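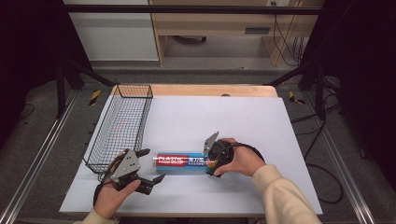
The wire basket, still empty, and the cylinder with the red and blue label.

I have been suspicious of desk baskets for years. You buy one to hold the clutter, the clutter moves in, and then you own the clutter plus a basket. So when the Pasier storage newsletter told me, back in November, that an open mesh basket would "change how the table works", I rolled my eyes and then bought one anyway. I'm not immune.

It's a plain thing. Black wire, rectangular, open at the top, a grid fine enough that you'd think nothing would get through. Pens get through. Not all of them, but the thin ones poke their tips out of the bottom and then the basket rocks when you set it down. The Mirkero store page had 312 reviews when I looked and I couldn't find one that mentioned this, which makes me wonder what people are putting in theirs. Fruit, maybe.

My other complaint is about round things. A cylinder has no business in a rectangular basket. Lay it along the long side and it rolls every time you pick the basket up. Stand it on end and it sticks out over the rim and looks silly. The one with PLASTIC printed on the red half of its label spends most of its time beside the basket, and I've stopped pretending that's temporary. The rest of the label is bright blue with Chinese characters and some fine print, and I can't read any of it, so don't write in to ask me.

I did try the Liyanage method for a while. You empty the basket completely, put it down at an angle to the edge of the table, and only put back what you've used that day. The angle is supposed to make you notice it. I noticed it, mostly with my elbow. But the emptying part I'll grudgingly admit has something to it – I took out 42 items the first time and put back 3.

Where did the other 39 go? Into a drawer. I said I was sceptical, I didn't say I was tidy.

Would I buy it again? Probably, if it was cheap. Clodton sells a version with a solid floor and a lid, and I keep going back to look at it, but a lid means I'd never open it. A mesh floor does at least let you see straight through to the board underneath, so you know when it's empty. Mine currently holds a roll of tape and 400 paper clips in their original box. The tape rolls too.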